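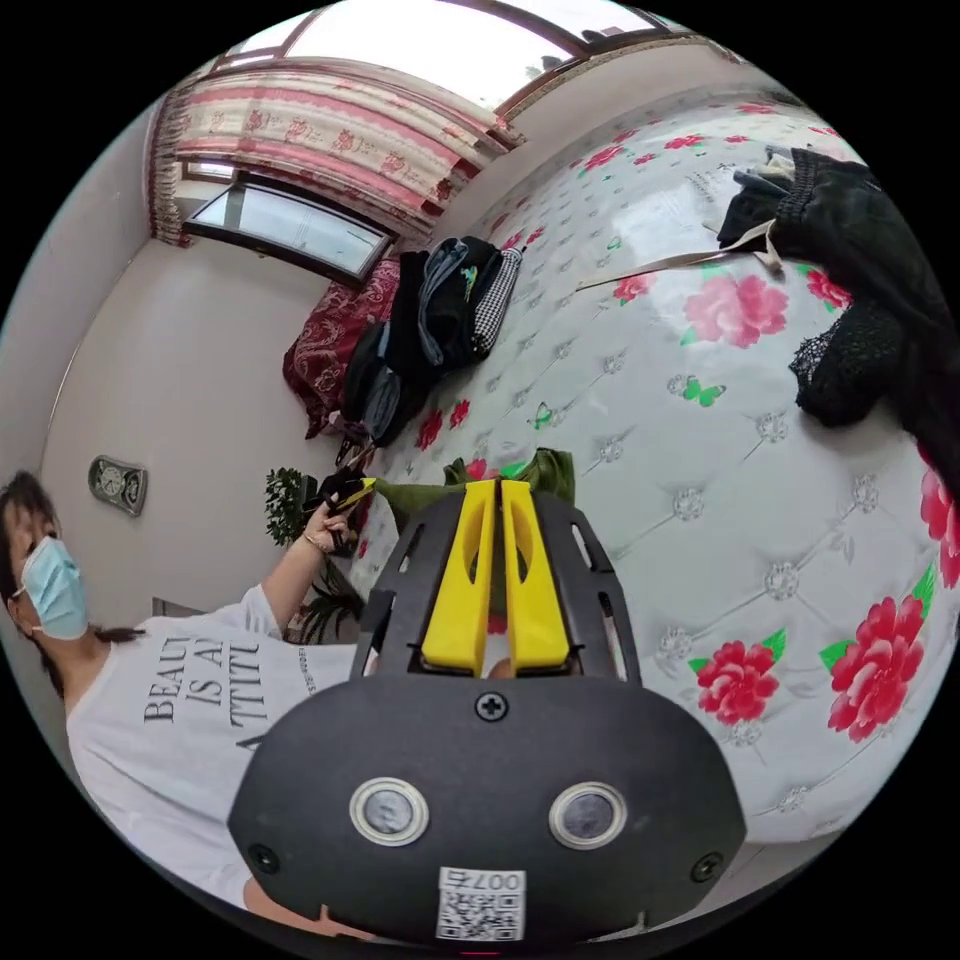
面包机买回来以后，能不能当天就烤第一条面包？

先清洗面包桶和搅拌叶片，再空机运转一次，等机身凉透后就可以投料。当天烤完第一条，时间是够的，但空机运转和第一次烘烤之间要留出冷却时间，具体做法见本章第二节。

Skelia 家用面包机 Sukora 使用说明书
第三章 安装、首次使用与第一条面包

本章适用于带果料盒的 Sukora 机型。不带果料盒的机型，请跳过第六节。阅读本章之前，请先看完第一章的安全须知。各部件的名称和位置，见第二章的部件图。

一、摆放与接电

1. 取出机身、面包桶、搅拌叶片、果料盒、量杯、双头量勺和取叶片用的钩子。机盖内侧和发热管旁边各有一块运输用的纸板，面包桶底下还有一块，三块都要取走。

2. 把机身放在平整、稳固、耐热的台面上。台面上不要铺桌布或塑料垫。

3. 机身两侧和背面与墙壁、橱柜之间各留出一个手掌的宽度。机盖上方不要有吊柜，如果避不开，使用时把机身往外拉，让排气口露在吊柜之外。

4. 机身离台面边缘也要留出一个手掌的宽度。揉面阶段面团较硬时，机身会有轻微位移。

5. 确认四个防滑脚都贴着台面。用手轻按机身四角，如果有晃动，换一个位置，不要用纸片去垫。

6. 把电源线完全展开，插入带接地的墙面插座。接通电源后，机器鸣响一声，显示屏亮起，显示程序一。

注意：不要与电水壶、微波炉等大功率电器共用一个接线板。揉面和烘烤之间的切换由机器自动完成，中途跳闸会使程序中断。

注意：不要放在阳台、水槽旁、燃气灶旁和空调出风口正下方。

小心：电源线不要从机身背面的排气口上方绕过。

二、清洗与空机运转

1. 握住面包桶的提手，向左转到头，竖直提出面包桶。

2. 用温水、软海绵和少量中性洗洁精清洗面包桶内壁、搅拌叶片、果料盒、量杯和量勺。不要用钢丝球、去污粉和硬毛刷。

3. 面包桶外底部有传动轴和轴承。这个部分用湿布擦，不要把整个面包桶泡在水里。

4. 机身内腔用拧干的布擦一遍，再用干布擦一遍。发热管和温度探头不要用力擦。温度探头在内腔侧壁上，擦的时候顺着它擦，不要往外扳。

5. 所有部件晾干以后，把面包桶放回机身，向右转到头，听到咔的一声为止。这一次不装搅拌叶片，也不放任何材料。

6. 合上机盖，按“菜单”键选到“烘烤”，把时间调到最短一档，按住“启动”键，直到机器鸣响。

7. 空机运转时会有少量烟和气味，这是发热管上的保护油在挥发。打开厨房的窗户或抽油烟机，人可以离开厨房，但不要离开家。

8. 程序结束后拔下插头，打开机盖，等内腔完全凉下来。冷却以后，再用湿布把内腔擦一遍。

注意：第一次空机运转后，气味没有散尽的，可以再做一次。做过两次仍有刺鼻的焦味，请停止使用，联系 Cenden 维修点。

小心：空机运转时面包桶、机盖和观察窗都很烫。不要让小孩靠近，不要把手放在排气口上。

三、显示屏与按键

控制面板在机身右侧，从上到下依次是：

菜单：每按一次，换到下一个程序。按住不放可以快速翻动。选过头了，要一直按到转回程序一，再重新选，没有往回翻的键。

重量：在小、中、大三档之间切换。果酱、和面、发酵等程序没有重量可选，按下时机器鸣响两声，显示屏不变。

烧色：在浅、中、深三档之间切换。显示屏上方的小箭头指向当前的烧色。

加号和减号：用来调整预约时间，以及“烘烤”和“发酵”两个程序的时长。

启动／停止：短按启动，按住不放直到鸣响为停止。运行中短按为暂停，再按一次继续。暂停后长时间不按继续，机器会自动恢复运行。

照明：点亮内腔灯。灯会自动熄灭。预约等待期间，照明键不起作用。

全机共有 23 个程序，完整的程序表印在机盖内侧，也可以在附录甲里查到。下面只列出本章要用到的几个。

标准面包：用高筋面粉，甜度和油量都不高。第一条面包请用这个程序。

软式面包：糖、油、奶的用量比标准面包多，烧色容易偏深，建议选浅色。

全麦：揉面之前有一段静置时间，这期间叶片不转，机器没有坏。

Guimarães：玉米粉与小麦粉混合的面包，外皮厚，组织紧。本程序不能预约。

和面：只揉面和发酵，不烘烤。结束后取出面团，自己整形，用烤箱烤。

烘烤：只加热。可以用来给没烤透的面包补烤。

发酵：只保温，叶片不转。

注意：机器会记住上一次选的烧色和重量，不会记住预约时间。每次启动之前，把显示屏上的四项都看一遍：程序、重量、烧色、时间。

四、称量材料

面包机不能像手工揉面那样边揉边调，材料在投料时就要称准。请使用厨房秤。随附的量杯只用来量水和牛奶，不要用来量面粉。用量杯舀面粉，舀得紧和舀得松，重量差得很多。

第一条面包的材料（中份）：

高筋面粉 300 克
清水 量杯中水线处
白砂糖 大勺两平勺
食盐 小勺一平勺
无盐黄油 大勺一平勺，切成小块
即发干酵母 小勺一平勺

称量的步骤如下。

1. 把厨房秤放平，放上一个空碗，归零。

2. 面粉称好后不用过筛。结块的面粉请换掉，不要捏碎了再用。

3. 量水时把量杯放在台面上，眼睛与刻度线平齐，水面最低处对准刻度线。举在手里看不准。

4. 用量勺取糖、盐和酵母时，舀满以后用刀背刮平。双头量勺的大头是大勺，小头是小勺，勺柄上刻有字。

5. 黄油从冰箱里取出，切块后放到稍稍变软。不用化成液体。

关于水温：室温在 23 ℃以下时，用常温的自来水即可。室温更高时用冰箱里冷藏过的水，水里不要有冰块。夏天面团温度偏高，发酵会走在程序前面，烤出来的面包顶部容易塌陷。冬天不要用热水，手摸着有热感的水就已经太烫了。

关于面粉：请用包装上标明高筋或面包用的小麦粉。中筋面粉也能烤熟，但是长不高，口感接近发糕。低筋面粉不能用于本章的配方。不同牌子的高筋面粉吸水量不一样，换牌子以后的第一条，按原来的水量减少大勺一勺，揉面时再看要不要加。

关于酵母：请用即发干酵母，直接投料，不用先化开。拆封后的酵母密封好，放在冷冻室，用之前不必解冻。配方里糖多的面包请用耐高糖酵母。包装上的保质期指的是未拆封的保质期，拆封后请尽早用完。

关于盐：不要省掉。没有盐的面团发得快，塌得也快。

关于代替：牛奶可以代替水，用量比水多大勺一勺。黄油可以换成同样体积的无味植物油。蜂蜜可以代替一半的糖，烧色选浅。代糖不能代替全部的糖，大多数代糖不能供酵母发酵，烤出来颜色也浅。

注意：使用牛奶、鸡蛋等容易变质的材料时，不要使用预约功能。

五、投料与启动

1. 把面包桶从机身里提出来，放在台面上投料。不要直接往机身里倒，漏进内腔的面粉会在发热管上烧焦。

2. 把搅拌叶片套进桶底的轴，叶片孔上的平面对准轴上的平面，一直推到底。推到底以后，叶片与桶底之间只有一条细缝。

3. 倒入清水。

4. 倒入面粉，盖住水面。面粉中间高、四周低，成一个小丘。

5. 把糖和盐分别放在桶的两个角上。黄油放在第三个角上。

6. 在面粉顶上用手指按一个浅坑，把酵母倒进去。坑不要深到见水。

7. 用干布擦净桶的外壁和外底。放进机身，向右转到头，压下提手，使它贴在桶边上。提手竖着会顶住机盖。

8. 合上机盖。

9. 按“菜单”键选“标准面包”，按“重量”键选中份，按“烧色”键选中色。

10. 短按“启动”键。冒号开始闪动，表示程序已经运行。

注意：酵母与盐、酵母与水在启动之前都要隔开。用预约功能时尤其要留意，投好料的面包桶要平着端，不要晃。

注意：面包桶没有转到位时，机器照样会启动，但叶片不转，或者转的时候有咯噔咯噔的响声。听到这种响声请停止程序，重新安装面包桶。

小心：运行中不要把手或任何工具伸到叶片旁边。需要刮桶壁时，先按暂停，用硅胶刮刀刮，刮完再继续。不要用金属刀铲。

检查面团

揉面开始后，等面粉和水完全混合，打开机盖看一次面团。这是整个过程中唯一需要看的一次，也是决定成败最多的一次。

面团成一个光滑的球，绕着叶片转，桶底基本干净：水量合适，合上机盖。

面团摊在桶底，粘住四壁，不成球：太湿。加大勺半勺面粉，等它揉进去再看，不够再加。一次不要加得太多。

面团裂成几块，或者表面有干粉，机器声音发沉：太干。沿桶壁加小勺一勺水，等它揉进去再看。

面团成球，底下略微粘桶：可以不管，后面会自己收拢。

揉面结束以后不要再打开机盖。发酵阶段开盖会跑掉热气，烘烤阶段开盖会使面包顶部塌陷。想看的话，按照明键，从观察窗看。

六、果料盒

果料盒装在机盖内侧，到了揉面的后段会自动打开，把果料落进面团。使用“标准面包”“软式面包”“全麦”三个程序时可以用果料盒，其他程序请在听到提示音后手工加入。

1. 果料总量约 100 克，不要超过盒内的满线。

2. 葡萄干、蔓越莓干等粘手的果干，用一点面粉拌一拌，抖掉多余的粉，再放进盒里。

3. 核桃、杏仁切成黄豆大小。整粒的坚果会刮伤面包桶的涂层。

4. 合上果料盒的盖板，从外面推一下，确认已经扣住。

5. 按“菜单”键选好程序以后，再按“加号”键，显示屏上出现盒子图标，表示果料盒会打开。图标没有出现，盒子就不会打开。

下列材料不要放进果料盒：奶酪、巧克力、新鲜水果、泡过酒的果干、糖粉、切碎的葱。这些材料遇热会化开，或者粘在盒底掉不下来。请在听到提示音以后打开机盖，直接撒在面团上。

注意：果干用水泡过的，要用厨房纸压干。带进去的水会使面团变湿，同一份配方要相应减少水量。

注意：每次用完都要取下果料盒清洗。盒底的活门夹了糖，下一次就打不开。

七、预约

预约功能用来设定面包出炉的时间。显示屏上的时间是从现在到出炉的总时长，已经包括揉面、发酵和烘烤。

1. 按第五节的步骤一到九投料、选程序。

2. 算出从现在到想要取出面包的时间。例如晚上九点投料，想在第二天早上七点取出，总时长就是十个小时。

3. 按“加号”键，直到显示屏上显示这个时长。按过头了用“减号”键往回调。

4. 短按“启动”键。显示屏左侧出现时钟图标，预约开始。

5. 需要取消时，按住“启动”键直到鸣响。取消后材料还没有开始搅拌，可以重新设定。

注意：夏天夜里厨房较热时，预约时间不要太长。投料用冷藏过的水，酵母比平时略少一些。

注意：预约期间不能改变程序、重量和烧色。要改只能取消以后重设。

注意：含有牛奶、鸡蛋、新鲜水果、奶酪、肉松的配方不能预约。奶粉可以，奶粉请和面粉一起投入，不要撒在水里。

八、取出面包

程序结束时机器连续鸣响，随后进入保温。保温时间越长，外皮越厚，内部也会带潮气，请尽快取出。

1. 按住“启动”键直到鸣响，结束保温。拔下插头。

2. 戴上厚的隔热手套，打开机盖。蒸汽会从机盖前沿冒出来，脸不要凑过去。

3. 握住提手，向左转，竖直提出面包桶。

4. 把面包桶放在隔热垫或晾网上，静置一小会儿。

5. 把面包桶倒过来，上下抖几下，面包会滑出来。抖不下来时，用手套握住桶底的传动轴，左右拧一拧，再抖。

6. 看一下叶片在不在桶里。如果留在面包底部，等面包凉一些，用随附的钩子勾住叶片的孔，拉出来。不要用刀撬。

7. 面包侧放在晾网上，完全凉透以后再切。热的时候切，断面会粘成一团。

小心：面包桶、叶片和桶底的传动轴在取出后很长时间都是烫的。不要放在塑料台布上，也不要放在小孩够得着的地方。

注意：要连续烤第二条，先打开机盖等内腔降温。内腔过热时按启动键，显示屏会显示 H，机器不工作。拔下插头，敞开机盖，等凉下来再试。

九、保存与回温

当天吃不完的面包，凉透后切片，装进密封袋，放入冷冻室。不要放冷藏室，冷藏的面包干得最快。

冷冻的面包片不用解冻，可以直接放进多士炉。没有多士炉的，用平底锅不放油，小火两面各烘一下。

整条的面包不便冷冻，请切开再冻。切片之间垫一张油纸，取的时候不会粘连。

机器烤的面包不含防腐剂，夏天放在室温下容易发霉。看到霉点请整条扔掉，不要切掉霉点再吃。

十、用后清洗

1. 拔下插头，等机身和面包桶都凉透。

2. 往面包桶里倒温水，没过叶片，放一会儿，叶片就能拔下来。拔不下来时多放一会儿，不要用钳子。

3. 用软海绵洗净桶内壁。传动轴根部的面渣用棉签或软毛刷清掉。

4. 叶片的孔里常有烤干的面皮，用牙签剔掉。不剔干净，下次推不到底。

5. 机盖内侧和观察窗用湿布擦。机身不能用水冲。

6. 内腔底部有掉落的面粉或果干时，把机身稍稍倾斜倒出来，再用湿布擦。

7. 全部晾干以后再收起来。叶片不要套在轴上收，容易锈住或者粘住。

注意：面包桶、叶片和果料盒都不能放进洗碗机。

注意：面包桶涂层的颜色用久了会变深或者不均匀，不影响使用。涂层有剥落的，请更换面包桶。

十一、第一条面包常见的情况

长得不够高：酵母过期或者漏放；盐和酵母碰在了一起；水太少；用了中筋面粉。先换一包新的酵母再试。

顶部塌陷：水太多；酵母太多；夏天没有用冷水；漏放了盐；发酵或烘烤时开了盖。每次只改一项，再烤一条看看。

顶到机盖：面粉或酵母放多了，或者按大份投料却用了软式程序。拔下插头，凉透以后把粘在机盖上的面皮擦掉。

四角有干粉：面团太干，或者叶片没有推到底。揉面时按暂停，用硅胶刮刀把角上的粉刮下来。

外皮太厚太硬：烧色选了深色，或者在保温状态放久了。改选浅色，结束后马上取出。

表面颜色浅：糖太少，或者用了代糖。机器左右两侧的颜色略有差别是正常的。

中间没烤透：水太多，或者果料带水。趁热放回机器，用“烘烤”程序以最短一档补烤一次。

面包底部有一个洞：这是叶片留下的，每一条都会有。不想要洞，可以在最后一次发酵开始前按暂停，手上沾水，取出面团，拔掉叶片，把面团放回去再继续。

揉面时声音大：面团太干，或者面包桶没有转到位。按第五节的方法检查。

显示屏显示 E：温度探头异常。拔下插头，停止使用，联系 Cenden 维修点。

中途停电：短时间停电，来电后程序会接着运行。停电时间长的，程序会清除。还在揉面阶段的，可以重新启动；已经发酵的，请取出面团整形，改用烤箱；已经开始烘烤的，用“烘烤”程序烤完。

十二、记录

建议把每一条的做法记下来，换面粉、换季节的时候有个对照。可以照下面的格式抄在本子上：

程序／重量／烧色：
面粉的牌子和重量：
水或牛奶的量：
酵母的牌子和量：
室温：
揉面时加了什么：
高度、颜色、断面：
下次要改的地方：

配件与维修

更换面包桶、搅拌叶片或果料盒时，请先看机身底部铭牌上的型号，再到 Cenden 维修点订购。面包桶的订货号为 3,371，附带传动轴，不附带叶片。叶片和果料盒的订货号见附录乙。不同型号的面包桶外形相近，传动轴的长短不同，请不要混用。

请勿自行拆开机身底盖。送修时请把面包桶和叶片一起带来，面粉和面包不用带。

本章修订日期：2020年10月6日

下一章：和面程序与手工整形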